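Ticket 757: Arm does fine on the big cups, stalls on the two-part ones
Opened: Tuesday, January 6, 2026
Site: Bultcombe workshop, bench side
Setup: Plinska arm with wrist camera, Brerkar control software
Status: Open, waiting on reply

Original message

Hello again, and happy new year to everyone on the support desk. I hope you all got a rest. We did, mostly, apart from the heating.

You may remember us from August, when we were trying to get the arm to put away the dishes in the staff kitchen and you were all so patient about the forks. We have given up on forks for the time being and moved on to something we thought would be easier, which is tidying the small plastic pieces at the end of the day. Tubes, cups, caps, that sort of thing. Someone has to pick them up, pull apart whatever has been pushed together, and drop each part in the right bin. It takes a person a few minutes and everybody hates it, so it seemed like just the job for a machine.

Well, picking up is going very nicely! We ran a batch of 50 pieces before the break and the arm got hold of all but 13 of them on the first try. I was so pleased I made the rest of the shop come and watch. The trouble starts when two parts are stuck together end to end, or one sits partly inside the other. The arm takes hold, the software reports "object secured," and then nothing more happens until the timer runs out. The error in the log is always the same:

GRASP OK / PART COUNT 1 / WAITING FOR NEXT ACTION / TIMEOUT

So as far as I can tell it believes it has one object when it has two, and has no idea there is anything left to do. A child would give it a twist. I do understand that a child has two hands.

What we have tried so far

1. Restarted the arm and the control software, in that order and then the other way around. Same result.

2. Slowed the approach down to half speed. The grip looked gentler, which was nice to see, but the timeout came back.

3. Turned off the overhead lamp and worked by the window. We thought the shadows might be confusing it. Fewer failed grabs in the morning, more in the afternoon, so I wouldn't read much into that.

4. Raised the timeout to 1000 seconds and went to lunch. It was still waiting when we came back, very politely.

5. Tried the Pennington sorting profile from your downloads page. It handled loose caps better than our own settings did and we have kept it on for those. No change with joined parts.

6. Looked through the wrist camera view for the light blue piece, to see what the software has to go on. The finger is up against the narrower section, close to the place where the two sections meet, and the wide end is open. I can make out the rim and the little crescent gap behind it without any trouble, with the darker blue showing through. I would have thought that gap was a good clue that there is a join to deal with, but perhaps it is a lot to ask when the whole thing is one color.

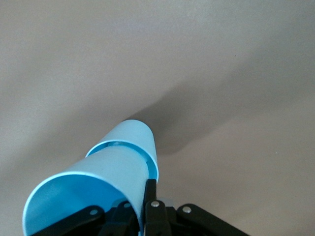 7. Held the wide end by hand while the arm kept its grip, then told it to back away. This was my own idea and I'm not sure you'd approve. It backed away with the whole piece and I let go in a hurry. Nothing broken.

Reply from support

Thank you for such a thorough write-up, and we're glad the picking is going well. Please don't do step 7 again, tempting as it is.

You have read the log correctly. The part count is decided before the arm closes, and the profile you are using treats any unbroken run of the same color as a single part. With a pale blue tube on a plain tan background it finds the outline very easily and then looks no further. There is a setting called "check for joins" under the advanced menu, off by default. Turn it on and run the light blue pieces only, with the camera left where it is.

Pulling the parts apart is a separate matter. One gripper can't do it in mid-air. Customers who need this usually fit a soft clamp to the bench, so the arm can set one end in it and draw the other away. Would you have space for one?

Follow-up from site

Found the setting, thank you, and it is on now. The first joined piece came up as PART COUNT 2 and there was a small cheer. The second came up as 3, so we have a way to go, and I've attached that log for you.

We do have space for a clamp if I move the kettle. Could you tell me which size to order, and whether it needs to be bolted down? Until then we are pulling the joined ones apart ourselves and leaving the arm to do the rest, and even that gets us home a little earlier.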